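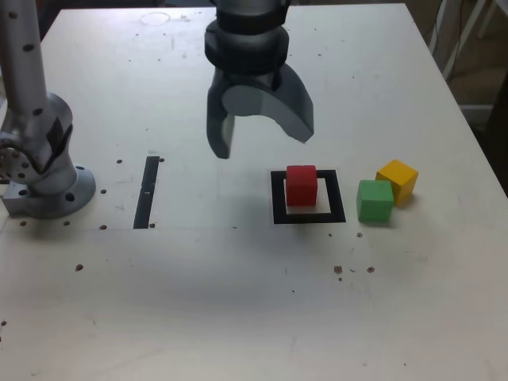 Burthorpe holds its regional trade and makers' fair every July in the old market halls behind the bus station, and after three years of people telling me I should go, I went. Admission was free before ten in the morning. After ten it cost money, and I arrived at ten past.

The brochure promised 208 exhibitors under one roof. It's two roofs, with a parking lot between them, and the second hall was half given over to a seating area with no food in it. I don't doubt that 208 firms signed up. I do wonder how many of them sent a person. Several stands had a banner, a bowl of candy and a stack of cards, and whoever was supposed to be behind the table had found somewhere better to be.

I had come mostly for the bread. Wunditz, the bakery supply company, had the biggest space in Hall A and had been advertising for weeks that it would bake on site all day with its new slow-rise flour. The smell got me from the door, as it was meant to. The line took most of half an hour. What you got at the end was a cube of white loaf on a toothpick, and a leaflet claiming the flour gives "a deeper, more traditional flavor." It tasted like decent white bread. I asked what was in the ordinary flour that wasn't in this one, or the other way around, and was told the difference was in the milling. I asked what was different about the milling and was handed a second leaflet. A five-pound bag was on sale at the "fair price," and I looked it up on my phone in the line. The regular price at my grocery store is lower.

Misa makes mattresses and had set up 69 of them in rows at the back, which I know because there was a sign bragging about it. You could lie down on any of them as long as you put a paper sheet under your shoes. I tried four. The soft one was soft. The one called medium felt the same as the one called firm, and the one called firm was on a raised platform with its own lighting. The salesman said most people need at least fifteen minutes on a mattress before they can judge it, then stood next to me for all fifteen. I can't say it was restful. The sleep score they work out for you at the end comes from a questionnaire you fill in on a tablet, and mine said I needed the most expensive model. So did the score of the couple after me, and they weren't alike in any way I could see.

To be fair to the place, Kwofie was worth the trip. They repair and resell sewing machines, and they had the smallest stand I saw, two folding tables in the corner by the restrooms. The woman there let me run a seam on an old cast-iron machine and then on a new plastic one that cost three times as much, and didn't say a word about which I should like. She told me which parts she can still get and which she can't. She also talked me out of a walking foot I didn't need. I bought a pack of needles.

The talks upstairs were a mixed bag. I sat through one on the future of the high street, with slides that seemed to have been made for a different town. One of them said that 694 local businesses had "engaged" with the regeneration plan. Someone near the front asked what counted as engaging. The answer was long and went through several kinds of engagement, and as far as I could follow, opening an email was one of them. I left during the part about footfall.

Lunch was a cheese roll from a van in the parking lot, the inside café having run out of everything but soup by noon. The roll was good – better than the flour people's bread, and from a bakery four streets away that hadn't taken a stand. I asked why not. The man in the van said they'd looked at the price for a table and laughed.

If you're thinking of going next year, a few notes. The lockers by the entrance take coins only. Bus 304 stops right outside but doesn't run between two and three in the afternoon, and the timetable at the stop says it does. Hall B has the shorter line for the restrooms. The free tote bags run out early and the handles come off, so I wouldn't rush for one. Get there before ten, see the sewing machines first, and eat at the van.

I'd like to say I'll skip it next time. The needles were a good price, though, and the woman at Kwofie said she'd look out for a buttonhole attachment for me – so I'll probably be back in July, before ten.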